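Accueil Archives Fils Auteurs Recherche S'abonner Aide

[liste-robots-trottoir] Re: Gretik, offre d'évaluation pour la livraison sur trottoir

De : Velimir Obradović
À : la liste

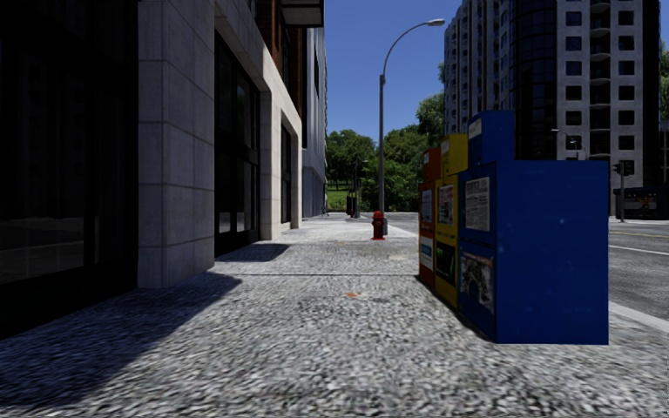 Bonjour à tous,

J'ai passé trois soirées sur la version d'évaluation de Gretik, le simulateur de trottoirs que Rumham propose avec son kit de navigation, et je réponds au message de Daichi, que je recopie parce que plusieurs abonnés ne l'ont pas reçu.

> Le mois de février est le dernier où Rumham accepte les demandes d'essai
> gratuit. Après, la licence passe à 2000 euros par poste et par an, sans
> le module piétons. J'ai installé la chose sur la machine du labo, sans
> difficulté particulière, et les scènes urbaines me paraissent nettement
> au-dessus de ce que nous avions avec Plillel. La brochure annonce
> 300 scènes de rue et un planificateur « prêt pour le terrain ».
> Quelqu'un a-t-il vérifié ce que recouvre cette dernière expression ?
> Je serais partisan d'une commande groupée si les avis sont bons.
>
> Daichi Yokoyama

Daichi, mon avis n'est pas bon, ou pas encore. Je commence par ce que je concède volontiers.

Le rendu est propre. Dans le bloc que j'ai le plus utilisé, celui avec les trois distributeurs de journaux au bord du trottoir, l'ombre de l'immeuble tombe en biais sur le dallage moucheté et passe brutalement au plein soleil. C'est un vrai cas difficile pour une caméra bon marché, et je suis content de l'avoir sous la main. La vitrine sombre à gauche est bien choisie aussi : les surfaces vitrées nous ont coûté assez de nuits. La borne d'incendie rouge, avec le lampadaire juste derrière, forme un obstacle composite que notre ancien détecteur fusionnait une fois sur deux.

Maintenant, le reste.

Premièrement, le trottoir. Il est large, droit et, dans la configuration livrée, désert. Un robot de livraison qui échouerait là-dedans ne mériterait pas son chargeur. Je veux bien qu'on commence par le facile, mais quand les 21 scénarios de démonstration de la documentation se jouent tous sur des trottoirs de ce genre, je me demande ce que mesure le taux de réussite affiché en page d'accueil. Chez nous, la rue de la gare fait un mètre dix de large les jours de poubelles. J'ai cherché un équivalent dans le catalogue et je ne l'ai pas trouvé.

Deuxièmement, le module piétons. Il est vendu à part, ce que Daichi signale, et sa documentation tient en une page et demie. Les piétons suivent des trajectoires enregistrées. Ils ne s'écartent pas, n'hésitent pas, ne s'arrêtent pas pour lire leur téléphone devant le robot. J'ai posé la question au support : « comportement réactif prévu dans une version ultérieure ». On m'a déjà fait cette réponse pour d'autres produits et j'ai gardé les factures.

Troisièmement, le capteur de profondeur simulé. Par défaut il est parfait, y compris face au vitrage. Il voit la vitre comme un mur, au centimètre près. Tous ceux qui ont fait rouler un engin le long d'une devanture savent ce qu'il faut en penser. On peut ajouter du bruit dans un fichier de configuration, mais il est gaussien et uniforme sur toute l'image. J'ai réécrit cette partie moi-même en une soirée, ce qui me fait douter du prix. Quel intérêt d'avoir une belle vitrine si le capteur n'en tient aucun compte ?

Quatrièmement, la graine aléatoire. J'ai lancé deux fois la même scène avec la graine 2118 et les mêmes paramètres. Les deux trajectoires divergent avant la borne d'incendie. Sans reproductibilité, je ne vois pas comment comparer deux planificateurs, et encore moins comment publier quoi que ce soit. Il se peut que la faute vienne de mon pilote graphique, et j'aimerais que quelqu'un refasse l'essai sur une autre machine. Mon fichier de paramètres est dans l'espace commun, dossier « essais ».

Reste l'expression « prêt pour le terrain ». J'ai demandé à Rumham une référence de déploiement. On m'a cité un projet baptisé Thepsuriya, avec une plaquette de quatre pages où figurent des rendus, un schéma d'architecture et aucune courbe. Pas de kilométrage, pas de nombre d'interventions humaines, pas de conditions météo. J'ai relancé deux fois. Si l'un de vous connaît quelqu'un qui y a travaillé, je suis preneur d'un contact, même en privé.

Je ne dis pas qu'il faut tout jeter. Pour entraîner un détecteur d'obstacles fixes, avec du mobilier urbain varié et des contrastes marqués, l'outil peut rendre service. Pour valider une navigation, je ne mettrais pas 2000 euros, et sûrement pas multipliés par le nombre de postes du groupe. Plillel est plus laid, c'est entendu, mais il rejoue la même séquence à l'identique et on peut lire son code.

Proposition concrète : avant la fin de l'essai, trois d'entre nous refont la scène aux distributeurs avec un capteur dégradé, une vitesse plafonnée à celle d'un marcheur et au moins un obstacle ajouté entre la borne et la façade. On compare les journaux et on décide ensuite pour la commande groupée. Je prends la première série. Pour les deux autres, répondez sur la liste et évitez de m'écrire en direct, je perds vos messages.

Velimir

Commentaires des lecteurs (archive publique)

pascaline_r
Même souci de reproductibilité ici, avec une carte graphique d'une autre marque. Donc je ne crois pas à l'hypothèse du pilote. Je peux faire la deuxième série.

tourne_a_gauche
Un peu sévère sur le capteur. Aucun simulateur à ce prix ne gère correctement le verre, et au moins celui-ci laisse brancher son propre modèle. Pour les piétons, par contre, d'accord à cent pour cent.

Daichi Yokoyama
Merci Velimir. Je suspends la commande groupée. J'ai lu la plaquette Thepsuriya de mon côté et je n'y ai pas trouvé davantage de chiffres. Je prends la troisième série, machine du labo, à partir de 18 h quand elle se libère.

m.lhermitte
Est-ce que quelqu'un a testé les bordures et les descentes de trottoir ? C'est là que notre châssis se coince, et la documentation n'en parle pas.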